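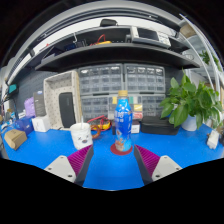

The bottle, the coaster and the mug with the face, at home on the blue table.

I have a theory that you can learn more about people from their work table than from their living room. Living rooms get picked up for company. A work table just keeps going, and whatever is on it at three in the afternoon is what its owner really needs to get through the day.

I've been testing this on my friends since March, with their permission (mostly). The table I keep going back to is the one at Trotstead, the shared workshop where I rent a shelf and a half and pretend to be learning electronics. It's blue. Very blue! The first time I walked in I thought somebody had picked the color by accident, but Bohumila Vávra, who runs the place, tells me she went through a whole fan of paint chips to get there. She wanted a color that small screws would show up on. I've dropped enough small screws to be grateful.

What I love is how the drinks live right in with the tools. There's the tall bottle with the gold cap, sitting on its dark red coaster like it's been seated at a restaurant. There's the white mug with X's for eyes, which has looked knocked out for as long as I've known it. And behind the mug there's what I'd call the meter, a yellow thing with a dark face and a red cable flopped over the top. At my house those things would be in three different rooms and I'd spend half the evening walking between them.

"You people with your separate rooms," Bohumila said when I told her this. She drinks her tea at the bench, eats her lunch at the bench, and once wrapped all her Christmas presents at the bench, using electrical tape when the other kind ran out. My family got one of those presents. It took us a while to get into it. 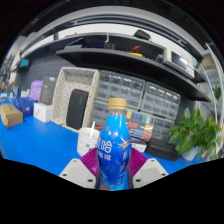

I asked her what the rules were, because I assumed there had to be rules. There are a few. Drinks get a cap or a coaster, and preferably both. A spoon stays in its cup. Anything that belongs in a drawer goes back in the drawer before you go home, and if you don't know which drawer, you ask, you don't guess. That last one has my name all over it. I once filed a handful of washers with the fuses and heard about it for a month.

The drawers deserve a paragraph of their own. I could look at them all day — the gray cabinets stacked up at the back, the little see-through fronts, and then the ones lower down with their labels in yellow, blue, green, red and white. I went home and bought a cabinet of my own, 8 drawers, thinking that would be plenty. It was full by dinnertime. One drawer was entirely rubber bands. I don't remember buying a rubber band in my life.

Kazimír Gajdoš has the shelf next to mine and takes a harder line than Bohumila. He thinks a drink has no business near anything with a battery in it, and he keeps his coffee on the windowsill, where it goes cold, and then he complains that it's cold. The two of them have been having this argument since before I joined. I've stopped trying to referee. I will say that his windowsill has nothing green on it, and the table has that big glossy plant in its round white pot, spilling its leaves over the back edge. I know which end of the room I'd choose to sit at.

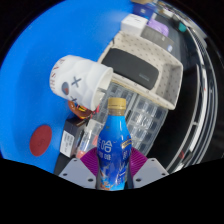
Vendula Jireš
Contributing writer, home and workshop

A mug on its side is a perfectly normal sight at that table, by the way. Mugs get moved over, things get shuffled, the coaster ends up all by itself for a bit with a lot of blue around it. I used to think a good table was one where everything held still. Now I like seeing the pieces trade places. With this mug you also get a better look at the face when it's lying down — one eye is an X and the other is a little red-and-blue circle, and I'd completely missed the circle.

So, my own table. I got rid of the tray I never used, brought in one plant (small, on probation) and put down a single coaster. Just the one, on purpose, so that I'd have to finish one drink before I started the next. That lasted until the second morning. There are two coasters now and a saucer doing the work of a third.

The rubber bands are still in their drawer. Bohumila says she'll take them.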